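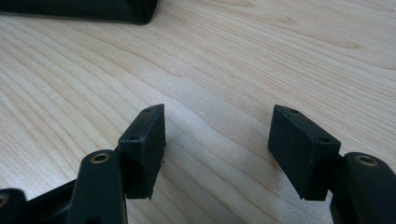 Hundik Hand-Held Gripper: Student Project Report
Search this site Search
2020-06-17
By Hugo Leblanc, Ledum Robotics Club

1. Purpose

The Hundik project was undertaken by members of the Ledum Robotics Club to produce a two-jaw gripper that a student can carry and operate by hand. Recordings made with the tool are intended to serve as training material for the club's robot arm in the next school year.

2. Construction

The arms and linkage are black plastic. Brass threaded inserts are set into the plastic so that parts can be removed and refitted without damage to the holes. Each jaw carries a rectangular black finger pad with small round holes in its upper face. The pad design was revised 2 times under the direction of the shop supervisor, Ms. Betetti.

3. Testing

Testing was carried out on a wooden tabletop. The team completed 200 grasps with 14 household objects, among them a spoon, a sponge and a roll of tape. A grasp was recorded as failed if the object slipped before it had been held for nine seconds. Flat objects gave the most difficulty - the spoon in particular could seldom be lifted on the first attempt.

The left pad is scuffed, with small frayed bits along its inner edge. The right pad has cleaner edges. The team has not determined the cause of the difference, and the closing force on each side has yet to be measured.

4. Remaining Work

Replacement pads in a harder material will be prepared in August. The test log is held in the Poulain Workshop and may be consulted on request.

Contact | © 2020 Ledum Robotics Club | Back to top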